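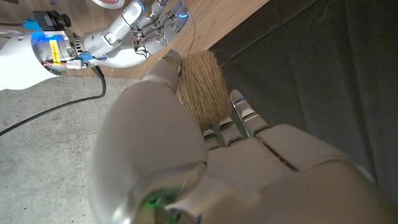

Crafts > Fibres > Jute twine

Jute twine is a light cord made from the inner bark of the jute plant, a tall annual grown mainly in Bangladesh and eastern India. It is used for tying parcels, training climbing plants and closing sacks. The fibre is coarse and slightly hairy, so knots hold well without much pulling. Undyed twine is usually sold wound into a ball, brown like the one the white robotic hand is reaching for, although larger users buy it on spools or in hanks.

By Anju Sandhu | Updated September | 36 shares

Production

The stems are cut at about the time the plant flowers and left in slow water for two to four weeks. This step, called retting, loosens the fibre from the woody core. The strips are then pulled off by hand, washed and hung on poles to dry. At the mill they are softened with oil and water, combed on carding machines and spun into a single yarn. Two or more yarns twisted together make twine. Three-ply is the commonest garden grade.

Trade in Rurnbridge

Several English market towns had small twine works. The one at Rurnbridge was opened by the Merrick family, who had made hemp rope and changed to jute when the imported fibre became cheaper. Its yard was long and narrow, a survival from rope-making. An inventory made when the works closed lists 3,396 balls in store, most of them meant for hop growers near Larkcombe. The Lemstead museum holds the inventory and one of the winding frames.

Use and storage

Jute weakens when it stays damp and will rot outdoors, often within one or two seasons. Gardeners can put the old ties on the compost heap along with the plant stems. Twine treated with oil lasts longer but has a strong smell and should be kept away from food. Balls sold for kitchen use are normally cotton. Pulling from the centre of the ball stops it rolling and keeps the outer turns in place.

See also: Hemp; Ropewalk; Sisal

4 comments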